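# About Buvside

Buvside is a funeral home. We bury people, we cremate people, we write and place death notices, and we help families with the paperwork that lands on them in the same week they can least deal with it. Larysa Holovko started the business and still answers the phone most mornings.

We have read a lot of "about us" pages from other firms in our line of work. Most of them promise a celebration of life. Some promise closure. We don't know what closure is or how a funeral home would deliver it, so you won't find it on our price list.

## What we doubt

Larysa came into the trade from bookkeeping, and she kept the habit of asking what a line on a bill is for. A few things she has never been given a good answer on:

- **"Protective" caskets.** A rubber gasket adds to the price. What it protects, and from what, depends on which salesman you ask. We will order one if you want one. We won't bring it up.
- **Packages.** A package with a gemstone name usually holds two things you need and several you don't. Our services are priced one at a time, on paper, and you take the paper home before you sign anything.
- **Embalming as a matter of course.** Sometimes there is a reason for it, such as a long trip or a late viewing. Ask us which applies to you. If we can't tell you, don't pay for it.
- **Memorial websites with a yearly fee.** Families forget to renew and the page goes dark. We would sooner print extra copies of the service sheet.
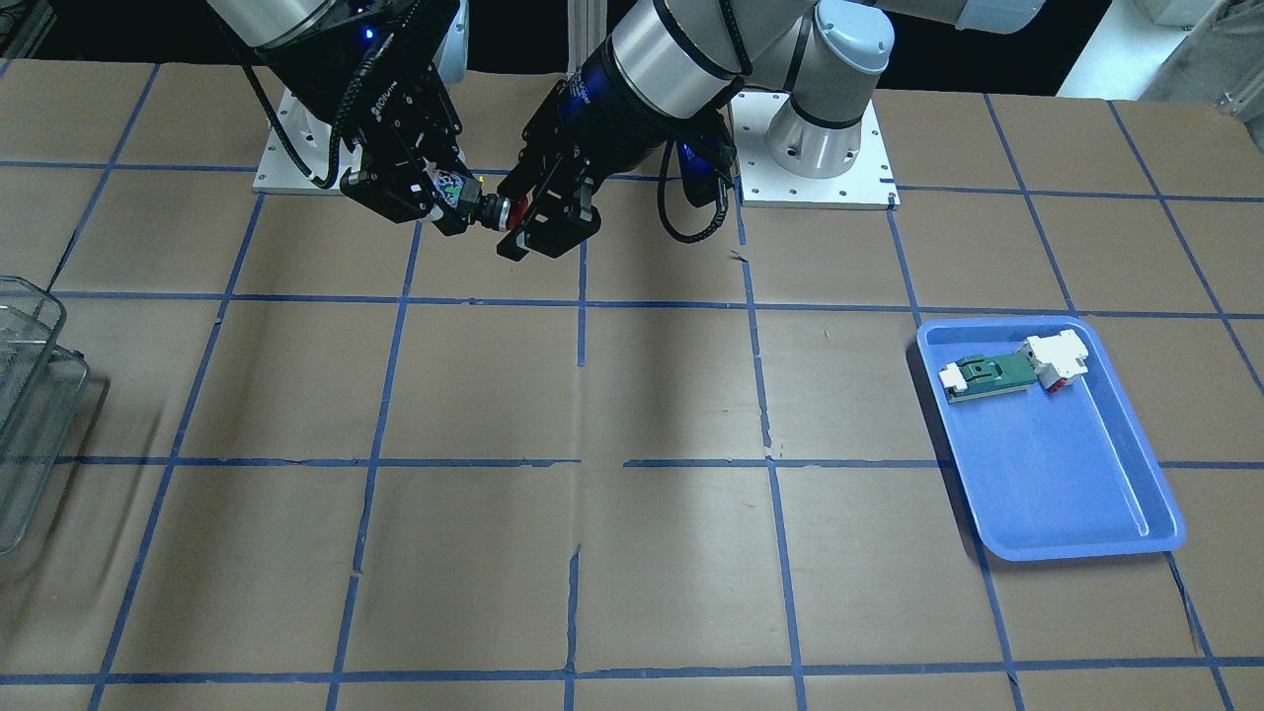

## Obituaries

We write them ourselves, with the family on the phone or at the kitchen table. Our standard notice runs up to 400 words, and there is no charge for the writing. Newspapers do charge, and we pass on their invoice as it reached us.

We are wary of the templates sold to funeral homes. They make every grandmother a wonderful cook. If she was a terrible cook and a very good bowler, we would like the notice to say so. We also read back every name and every date before it goes out – a misspelled nephew will be mentioned at family dinners for years.

## The chapel and the parking

The small chapel, which we call the Ondo room after the family that owned the building before us, seats 30. That is enough for more services than you might think. For anything larger we book the Kahraman hall across the street and charge you what the hall charges us. Parking is shared, and it is tight in October when the street is dug up, as it seems to be every year.

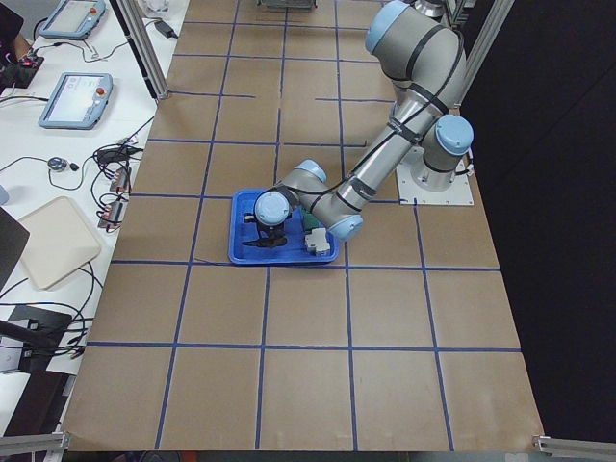
## Planning ahead

Should you prepay? We are in two minds. Money paid early can be hard to get back if you move or change your plans, and people do both. What costs nothing is writing down what you want and telling someone where the note is. We keep such notes on file for anyone who asks, customer or not.

If you still want to put money down, our deposit is $500. Read the refund terms first, and have somebody less trusting than you read them too.

## Grief support

We don't run a grief program. We looked at several, including one called Jemutari that came with a workbook and a set of candles, and we weren't persuaded. If you want the phone number of a person to talk to, we keep a short list at the front desk, and we take no fee from anyone on it.

## Reaching us

Call at any hour if someone has died. For everything else, mornings are best. Larysa will quote you a price over the phone without asking for your name.

*Page last revised 8 February 2020.*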